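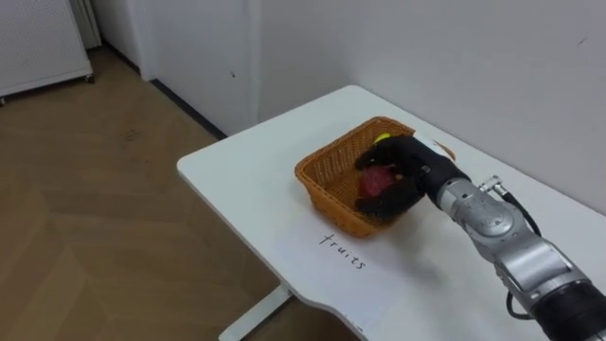 Prencombe House Residents' Association
Minutes of the Shared Rooms Meeting held on 2023-08-28

Chair: Birgit Thiele
Minutes: Henrik Stüber
Apologies were received from two members.

1. Minutes of the previous meeting

The minutes of the June meeting were read and approved with one correction. Under item 4, "linen cupboard" should read "utility cabinet."

2. Matters arising

The Chair reported that the repair to the corridor light outside the utility room had been completed. The invoice from Mühlbauer came to 292 euros and has been paid from the maintenance account. The remaining balance of the 500 euros set aside in June will be carried forward.

Mr. Stüber reported that no reply had been received from Irkilus regarding the door closer. He will write again.

3. Fruit table in the utility room

The Chair recalled that the white table by the wall had been approved in June as the place for shared fruit, for a trial period. Members discussed how the arrangement was working.

It was noted that the word "fruits," written by hand in lowercase letters in front of the basket, had been understood by residents in all parts of the building. One member asked for a printed sign in a larger size. After discussion it was agreed that the handwritten label would remain and that a printed sign would not be ordered.

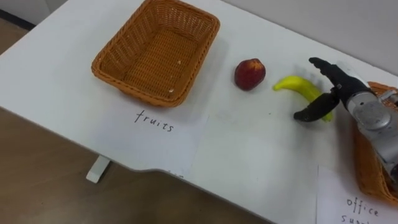 Members then considered how fruit should be set out. Some residents have been placing items directly on the tabletop beside the basket. The meeting agreed on the following wording, to be added to the house notices:

Fruit for sharing is to be placed in the wicker basket and not left on the table. Bananas should go in last, on top of firmer fruit. Anything bruised or overripe is to be taken to the compost bin in the yard. The basket is to be emptied and wiped out before it is refilled, including the crumbs and bits that collect in the weave.

A request to extend sharing to bread and other baked goods was not supported. The Chair observed that these would need covered containers, and the proposal may be brought back with costs.

4. Baskets

Mr. Stüber presented a price from Prata for additional wicker baskets, at 45 euros each. The rectangular pattern with flared sides was preferred, as the fruit can be seen and reached without lifting anything out. A member questioned whether wicker was suitable in a room used for laundry. The meeting took the view that it was, provided that damp clothing is not set down on the table.

It was resolved to buy one further basket as a spare, to be kept in the cabinet. Carried, with 6 in favor and none against.
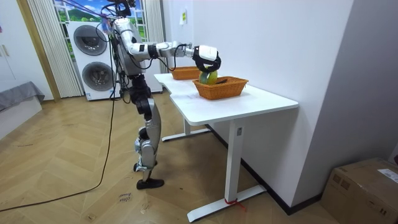
5. Position of the table

The Chair asked whether the sit-stand table should stay where it is. Members were satisfied with its place against the wall. The height is to be left as currently set, and residents who change it are asked to return it afterward. Baskets are to be kept back from the table edge.

It was further agreed that the floor in front of the washer and dryer should be kept clear of bags and laundry, and that the parquet is to be mopped with a well-wrung cloth only. Mr. Stüber will add both points to the notice.

6. Any other business

A member asked that the utility room window be closed overnight. Agreed.

The key to the yard gate has been returned and is held by the Chair.

Actions

Mr. Stüber: second letter to Irkilus; revised house notice; order to Prata.
Ms. Thiele: transfer of the June balance; copy of the Mühlbauer invoice to the file.

The date of the next meeting will be announced on the board in the entrance hall.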